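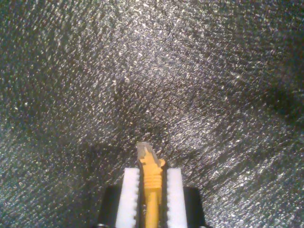 Robot help in the cable room: what changes for the workers
Project report, Fallendale

1. Background
Our group studied a small firm, Vestitlow, which prepares network equipment for offices. The technicians there handle nearly 3000 patch cables in one year. The firm now tests a robot arm for this work, and we wanted to know how the daily work of the people becomes different. We visited in October and talked with 8 employees.

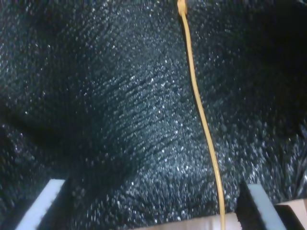
2. What the employees told us
Before the test, every technician did the cables alone, from the box to the rack. In the new plan the arm shall take the simple handling, and the person checks the plug and decides where it goes. Most employees liked this, but 2 of them were worried that they will lose the feeling for the work. One said that watching is more tiring than doing. 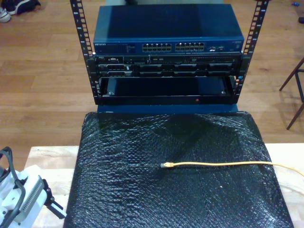
Figure 1. Rack with switch and server, yellow cable on the bubble wrap.

The training was also a topic. The firm gave a short course in the morning, and the older technicians asked for a second one. They want to know how to stop the arm and how to teach it a new position by themselves. We think this wish is important for the planning.
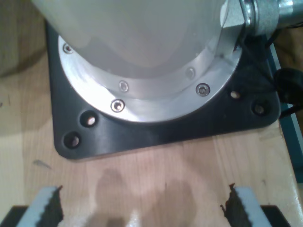
Figure 2. Base of the arm on its black mounting plate.

3. Open points
We could not measure the time for 100 cables, as we had planned. The next group should do this and also ask the employees again after the winter.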